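Site Notes: Fruit Labels in the Finished Compost

Ruststead Compost Site, March issue

The winter batch from the Clirnby food scrap route was screened last month, and the fine fraction was checked for film plastic before release. The largest single type of contamination by piece count was the fruit label. By weight the labels barely register. They matter because they are visible in the finished product, they do not break down in our process, and they are the complaint we hear most often from people who collect bagged compost at the gate.

Method

Sanne Jansen pulled 80 buckets from the cured windrows over four working mornings. Buckets were filled from the core of the pile, since the outer layer tends to lose light material to wind. Each bucket was spread on a sorting table, picked once by hand, passed over a quarter-inch screen, and picked again. Labels were rinsed, dried on mesh, and sorted by the type of fruit wherever the print could still be read or the shape was distinctive. Two or more labels stuck together were separated and counted singly. Fragments smaller than half a label were set aside and are not in the totals.

The same person did all of the picking. A second pick by Gijs Mulder on a few of the buckets turned up small pieces of produce bag but no whole labels, so the first count was kept.

Results

Total whole labels recovered: 1,018
Citrus: 592
Banana: 222
All other, including unreadable: 204

Citrus was expected to be high in a winter batch. Household peel volume on the Clirnby route climbs from early winter and stays up until spring. The "other" group is mostly apple and avocado, with a number of labels bleached past identification.

Condition varied with the material. Most labels came out flat and intact, with the adhesive gone and the ink faded. A smaller group had curled into tight rolls and passed end-on through openings that would have held them flat. Nele Bakker measured a handful of these rolls and found that the standard deck has no setting that catches them without also holding back a good share of usable compost. Reducing the opening is therefore not under consideration for this season.

Where the labels come from

A produce label usually carries a brand mark, a price look-up code, or both. Conventional produce uses a four-digit code. A five-digit code starting with 9 is used for organic produce. The code is there for the checkout and has no function once the fruit is home. The label can come off in the kitchen at any point after that, and the earlier it comes off, the less likely it is to reach us.

On citrus, the label sits on peel that goes into the scrap pail as a piece, so it travels with the peel. With apples the label is often found and removed before eating. The peel of a banana behaves like citrus in this respect, and the count is in line with that.
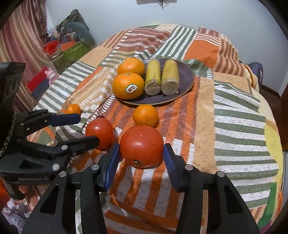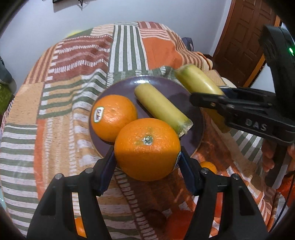
Oranges with a label on the peel, in both pictures.

Equipment trial

Van Loon has lent us a Flako air separator until the end of the spring screening. The unit mounts at the discharge end of the trommel and lifts light material off the falling stream into a mesh cage. Eskil Isaksson has been running it with the finished fraction at three moisture levels.

First observations, to be confirmed with a proper count:

- With dry material, flat labels lift cleanly and collect in the cage along with leaf skeletons and onion skin.
- With damp material, labels stay attached to clumps and fall with them. Raising the air speed moves more compost into the cage and does little for the labels.
- Curled labels behave like small wood chips at every setting tried so far.

The practical limit is moisture. Our curing pad is only partly roofed, and the material from the open end is seldom dry enough before late spring. Jianhua Tang is working out whether the covered bays can be rotated so that every windrow gets a final period under the roof. That would delay the first bagged compost of the year, and the bulk customers will be asked before the schedule is changed.

Compostable labels

A few readers have asked whether this problem will go away as compostable labels come into use. Some labels we recovered may have been of that type. We cannot tell by looking at them, and we have no records that would show how many went in at the start. Labels certified for industrial composting are tested under controlled conditions, with steady heat and moisture. An outdoor windrow in winter has a cool outer shell, and items in that shell depend on turning to reach the hot zone. Until we have data from our own piles, please treat all labels as trash.

Handling at home

- Peel labels off before washing the fruit. Dry adhesive releases more easily than wet.
- If the skin tears, cut away the small piece under the label and put that piece in the trash.
- Check the peel again before it goes in the pail. Oranges and mandarins bought loose may each have a label.
- Do not stick labels to the inside or outside of the pail. They come loose at the wash station and end up on the pad.
- Rubber bands, twist ties, and mesh bags go in the trash as well.

Next count

The bucket count will be repeated on the summer batch using the same screen and the same sorting table. Results for the air separator will be listed separately. Bagged compost from the winter batch is available at the gate now, and bags are marked with the batch letter W.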